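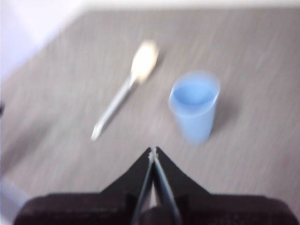 *Fig. 1. Wrist camera, plenty of motion blur. The fingertips point at the gap between the blue cup and its long neighbor on the left.*

# Session 4: Wrist camera, side camera, and picking things up

Home Robot Arms, Saturday group, Nurklow shared workshop, Hiltisville

Last time we got everybody's arm to go to a point and stop there without shaking the bench, so this week we finally get to the fun bit! We're going to close a gripper on something. Please have your Anurier gripper screwed on and the cable clipped along the forearm before you show up, and if your wrist servo still buzzes at rest, grab me early and we'll sort it out while the others are reading.

I've left wide margins on the printed copy because your numbers won't match mine. Write yours in. I can't read half of what I wrote in mine from the spring run of this course, so maybe use a pen that doesn't smear.

## 1. Two cameras, two jobs

People always ask me which camera is "the real one." You want both. The wrist camera rides along with the gripper, so anything it sees is seen from where the fingers are. It's wonderful for the last little stretch of a grab and pretty hopeless for knowing where you are in the room. The side camera stays put, so a pixel in its picture means the same spot all day long (until somebody bumps the tripod, see section 5).

In code I keep them in separate threads and I only ever let one of them be in charge at a time:

```
if phase == "approach":
 use(side_cam)
elif phase == "final":
 use(wrist_cam)
```

I tried averaging the two for most of a winter. Don't do that. They disagree most when you need them most, and the average is a place where neither of them thinks the object is.

Now look at Fig. 1 again. The spoon handle has a doubled outline, and if you run an edge finder on a picture like that you'll get two handles and a very confident program. So the rule in this course is: stop, wait, then look. My wait is 100 milliseconds. If your arm is heavier than mine, or you printed the long forearm, you may need more. Find it by hand: move, wait, grab a picture, and keep stretching the wait until edges come out single.

There's a light problem in Fig. 1 as well. The bowl of the spoon is nearly blown out to white. Auto exposure is trying to be helpful over a darkish surface with a big black gripper taking up the bottom of the picture, and pale objects pay for it. Turn auto exposure off, set it by hand with the palest object in view, and then leave it alone.

## 2. Upright things and lying-down things

For this session I'm sorting every object in the world into two piles. Uprights stand on a base and look about the same from all around. Liers (sorry, that's what I call them) are long and flat on the floor or the table, and the direction they point in matters a lot. 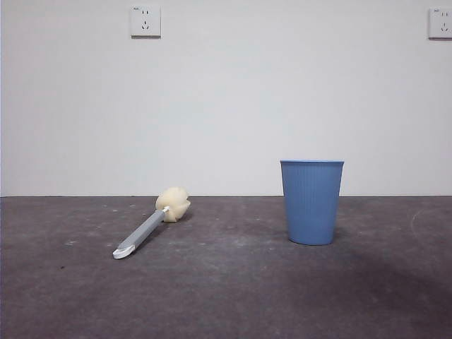

*Fig. 2. Side camera. One lier, the sponge brush; one upright, the blue ribbed container.*

For an upright, all you need from the side camera is where the base touches down. Forget the rim! The rim is higher up, so if you pretend it's at floor height you'll place the object too far back, and the arm will sail over and past it. In Fig. 2 the container's top rises past the line where the floor meets the wall, and my first version of the detector dutifully told me the object was inside the wall. I was very proud of that detector. Use the lowest blue pixels and ignore the rest.

For a lier you need a middle and an angle. The brush points diagonally, head toward the wall and handle coming forward, and a box drawn around it has a center that's nowhere special. What I do is:

1. Threshold to get the blob.
2. Fit a line through it.
3. Walk along the line toward the thin end until the width stops changing.
4. Take a point on that steady stretch as the grab point.
5. Turn the wrist so the fingers close across the line.

Step 3 is the one folks skip. A sponge head is fat and squashy and your fit will get dragged toward it, so a grab at the blob's center ends up on the collar or half on foam. On a straight handle you have a lot more room to be a bit wrong.

Colors: blue against gray is easy, and I picked it on purpose for the first exercise. A gray handle on a gray floor is not easy. Try thresholding on saturation first, look at how badly it goes, and then try brightness with the background subtracted. You do need a picture of the bare floor for that, so shoot one before you set anything down. Specks and scuffs in the concrete will show up as tiny blobs. Throw out anything under 50 pixels and you'll lose most of them.

## 3. Gripper settings

The Gerlach board wants its pulse widths in microseconds. Mine look like this:

| Setting | My value | Yours |
|---|---|---|
| Fully closed, nothing in it | 1074 | |
| Servo supply | 6 V | |
| Settle time before a picture | 100 ms | |
| Smallest blob kept | 50 px | |

Notice there's no "fully open" row. I'd like you to find that one by creeping up on it in small steps with a finger near the power switch, and stop when the linkage reaches the end of its travel by feel. If you copy somebody else's open value you can pop the little horn right off the servo. (Ask me how I know – or look in the coffee can of dead servos by the drill press.)

Don't power the servo off the board's own pin, either. Use the separate supply, tie the grounds together, and put the fuse in. The Gerlach will happily reset itself in the middle of a grab when the voltage dips, and then you've got an arm that has forgotten where it is with something in its hand.

Closing goes in two stages. Fast until the fingers are nearly there, then slow. Once the commanded position runs ahead of the measured one by more than a little, you're touching something, and that's the moment to quit squeezing. Foam is tricky here because it gives so gently that the error creeps up, so grab handles this week and leave the squashy stuff for later.

## 4. Lining up the last bit

This is where the wrist camera takes over. You've parked above the lier, the fingers are open, and you've waited your 100 milliseconds. Now you're checking two things in the picture: is the long object between the fingers, and is it running the way you want?
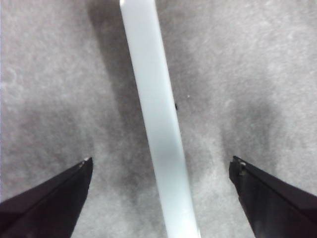
The first check is simple, just compare the gap on the left with the gap on the right, measured at the height of the fingertips. Measure it anywhere else and a slanted object will fool you. If the gaps are close to equal you can go down. If they're lopsided, slide sideways by a fraction of the difference, wait, and look again. I use half. Correcting the whole thing in one go sounds quicker and it sets up a lovely side-to-side wobble.

The second check is the angle. Fit a line to each long edge of the object and take the average direction, then rotate the wrist until that line stands straight up in the picture. A small lean is okay on a narrow piece, because the fingers will nudge it square as they close. A wide flat piece won't be nudged, it'll be pinched at the corners and then it spins.

Watch out for shadows. The gripper throws its own onto whatever it's hovering above, and the lower you go the darker the bottom of the picture gets. A threshold that worked up high can swallow the fingers, the shadow and half the floor in one huge blob. Two fixes, use either:

- Mask out the fingers with a fixed polygon. They're always in the same part of the picture at a given opening, so draw it once with the gripper open and save it.
- Split the picture into an upper and lower half and threshold them separately.

A glossy surface will also change brightness along its length as you move. If your program decides one long bar is two short bars, that's probably why. Join up pieces that share a line and be done with it.

## 5. Stuff that goes wrong

**The arm is off by the same amount every time.** Side camera got bumped. Put tape around the tripod feet, and redo the four-corner calibration from Session 3.

**It's off by a different amount every time.** Loose wrist screw, or you're looking before it has settled.

**It works on the upright and never on the lier.** Check the sign of your angle. Image rows count downward and the wrist counts the other way, and I've lost entire evenings to this.

**It grabs and then lets go on the way up.** Your "quit squeezing" code is also running during the lift. Hold the last command.

**Nothing moves at all.** Fuse.

## 6. For next time

Pick one upright and one lier of your own from the kitchen or the garage, nothing glass and nothing heavy. Run ten grabs on each, moving the object between tries, and write down what happened in plain words. "Missed to the left, pushed it" is a great note. I have over 100 of my own like that, and I'm putting the notebook out on the front bench so you can flip through it.

Bring your filled-in table too. We'll compare settle times first thing, then start on putting objects down again, with the batteries charged the night before, please.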